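Statell Dress Form User Guide
Section 4: Setting Up Your Form and Padding It to Your Own Shape

Welcome back! If you have followed Section 3, your form is out of its box, the stand is on its feet, and you have probably already hung a tape measure around its neck because it just looks right that way. In this section we'll get the height set, open the dials, and then settle in for the slow and rather pleasant job of padding the form until it matches the person you sew for (which, for most of us, is ourselves).

Set aside an afternoon if you can. The height and dials take very little time, but padding is a thing you do, look at, undo a little, and do again, and it goes much better with a cup of tea and no dinner on the stove.

What you will need

The form and stand, assembled as in Section 3
The padding kit from the box: bust pads, hip pads, shoulder wedges and the roll of batting
The knit cover
A soft tape measure
Dressmaker's pins, fine ones with glass heads if you have them
Narrow cotton tape in a color that shows up well against the cover
A small screwdriver for the collar screw
The measurement card from the back of this guide
A well-fitting bra you are willing to give up for good

4.1 Taking your measurements

Please measure fresh, even if you know your numbers by heart. So many of us are carrying around a waist measurement from a wedding dress or a school play, and the form will faithfully copy whatever you tell it.

1. Put on the undergarments you would wear beneath a finished dress. Tie a piece of narrow elastic around your waist and let it roll to where it wants to sit.

2. Ask a friend to help. The back waist length in particular is nearly impossible to take alone, and twisting around to reach it changes the number.

3. Write down the full bust, high bust, waist, full hip, shoulder width, back waist length and front waist length on the card.

4. Measure down from the waist elastic to the fullest part of your hip and write that down too. Two people with the same hip measurement can carry it at very different heights, and it matters a great deal for skirts.

5. Stand the way you normally stand. It is tempting to pull yourself up like a dancer, but you'll want your clothes to fit on an ordinary day.

Note: Measurements taken in August, when everyone is hot and a bit puffy, can come out larger than the same ones taken in cooler weather. If your numbers surprise you, wait a few days and try again.

4.2 Setting the height

1. Stand the form on a flat floor. A thick rug will let it lean, and then your hems will lean along with it.

2. Hold the form firmly at the waist with one arm, the way you might hold a sleepy child, and loosen the collar screw on the pole with your other hand. A turn or two is plenty. It doesn't need to come out.

3. Raise or lower the form until its waist is level with yours, wearing the shoes you would normally wear with a dress.

4. Tighten the collar screw until it is snug, then let go slowly. 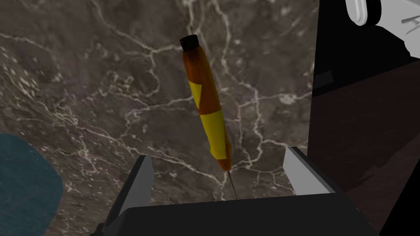 Screwdriver with an orange and yellow handle and a black end cap.

Caution: Never loosen the collar screw without supporting the form. It will slide down the pole quickly and can pinch your fingers.

Caution: Snug is enough. The collar is softer than the screw, and overtightening will strip the thread.

4.3 Opening the dials

Your form has 12 dials, spread over the bust, waist, hips and neck. The golden rule is to set every one of them a little smaller than you are. Padding can always be added on top, but there is no good way to take away a form that is already too big.

1. Start with the waist dials and open each one by the same small amount, working your way around the body so the gaps stay even.

2. Move on to the bust, then the hips, and leave the neck until last.

3. Check with the tape measure as you go. Stop when you are 5 cm short of your own measurement at the bust and hips.

4. If a dial feels stiff, turn it back a little and try again gently. Please don't force it.

Note: The form will carry up to 300 g of padding at each hip before the cover starts to pull. If you need more than that, open the hip dials slightly and use less batting.

4.4 Padding

1. Put the old bra on the form and fasten it. Fill the cups with the bust pads, adding scraps of batting until the full bust matches your card.

2. Pin the hip pads in place at the height you wrote down in 4.1. Most of us are a touch fuller on one side, so do copy that faithfully.

3. Wrap the batting in thin layers, feathering the edges by pulling them apart with your fingers. Cut edges leave ridges that will show through a silk or a light crepe.

4. Add the shoulder wedges if your shoulders are squarer than the form's.

5. Pull the knit cover down over everything, smoothing from the top. If something shifts, roll the cover back up and fix it now. You'll be looking at that lump for years otherwise!

6. Pin the cotton tape along the center front, center back, waist, bust line and side seams. Stand back across the room and look at it before you stitch anything down.

Dušan Radulović, who has cut patterns at the Tomić workroom in Cokindale for a good long while, suggests trying your best-fitting dress on the form before you sew the tapes. If it hangs on the form as it hangs on you, carry on. If it strains or sags, you know just where to go back in.

4.5 Looking after the cover

The Pudska knit cover is 100 percent cotton and may be washed by hand in cool water. Dry it flat, and put it back on while it has the tiniest bit of dampness left, when it stretches most easily. Steam garments on the form by all means, but keep the iron itself away from the batting.

Replacement covers and extra hip pads are listed in Section 7. Draping a basic bodice begins in Section 5.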